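How Marble Gets Its Veins

Marble starts out as limestone, a rock made mostly of shells and the mineral calcite.
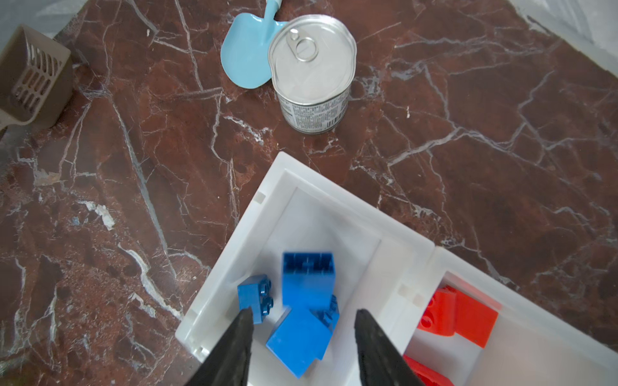 Reading time: 1 minute

Deep underground, heat and pressure change the limestone. At 200 degrees Celsius, calcite crystals can slowly regrow and lock together. 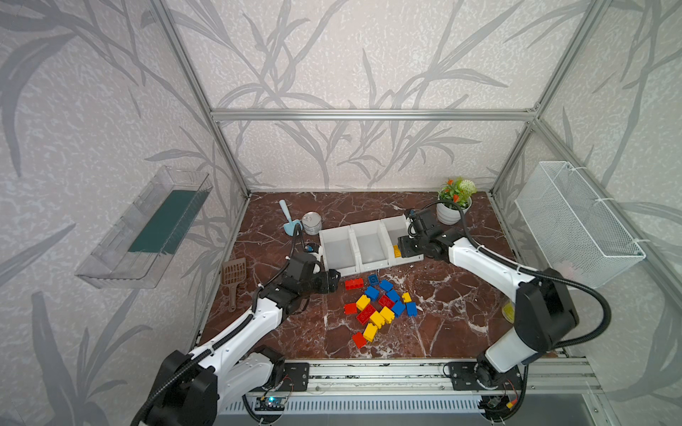 White and pale pink veins in a dark surface.

Pure marble is white. Iron minerals can turn it red or brown. Veins can form when water carries minerals into cracks and leaves them there.

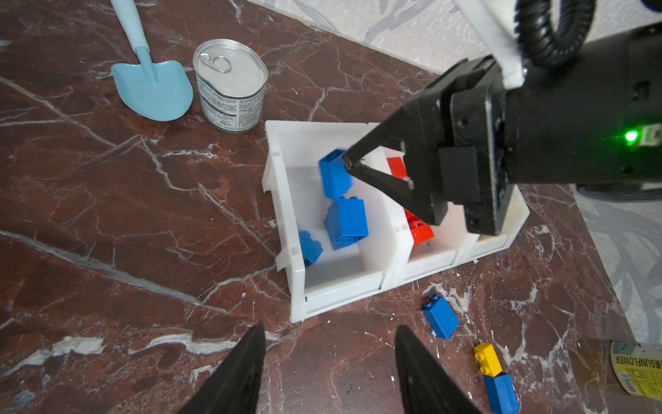

Toy blocks and a bin on dark red-brown marble.

Calcite is soft for a mineral. It scores 3 on the Mohs scale, which runs from 1 to 10.
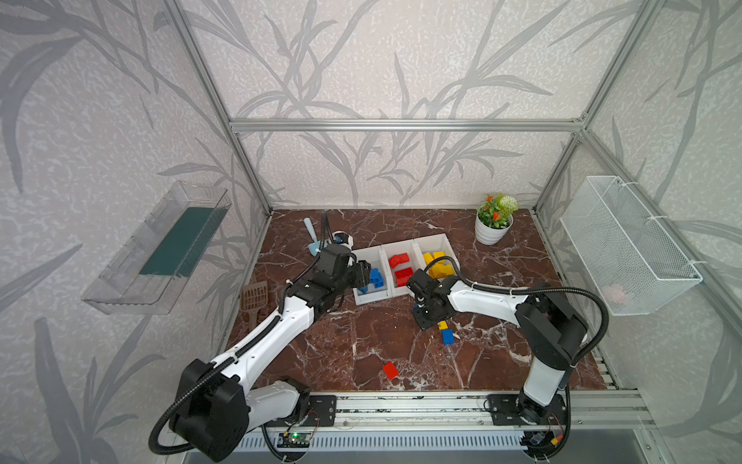 Quartz scores 7, so it can scratch calcite. Lemon juice can dull polished marble.

Text: Qianru Liang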